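The Back Room Shelves, Sorted

A few of you asked how the big February sort-out went, so here's the gallery page I promised! I run a small packing and parts business with Toshiko Chiba, and our back room had gotten to the point where you had to turn sideways to reach the light switch. We gave ourselves 11 afternoons. It took more than that, but I'm really happy with it - and the pictures are below, along with my notes (which got a bit long, sorry Toshiko).

The yellow shelf

My favorite part of the whole room. Kazuhiro Kikuchi wanted everything in gray and I held out for yellow, and I still think I was right. Dark parts just vanish on a dark shelf, especially late in the afternoon when you're tired and grabbing things in a hurry.

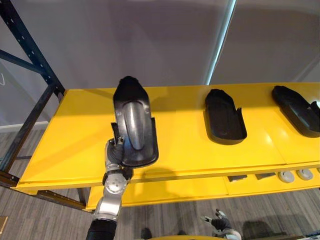
Black molded trays up on the long yellow shelf, with the gray-purple wall behind. They're a funny shape, narrow at one end and wide and rounded at the other, so they never want to line up like a normal box would. I love how they show up against the yellow, though!

What goes where

We tried sorting by customer first and gave up after two afternoons. Now it's by shape: long things up top, small bagged things lower down where you can see into the bins, and heavy things near the floor. Ravinder MacPherson made us a paper map for the door and it gets used every single day. If you order from Ebihara like we do, keep their packing slips until the shelf is filled - the part names on the slips are much easier to read than the ones on the bags.

Still on my list

The label maker needs new tape, and I want a second step stool so we can stop carrying the old one back and forth. There's also a box of around 1000 little plastic clips that Sadao Hirano swears we'll need someday. It's under the bench for now. If anyone reading this has a use for them, write to me and I'll happily pay the postage.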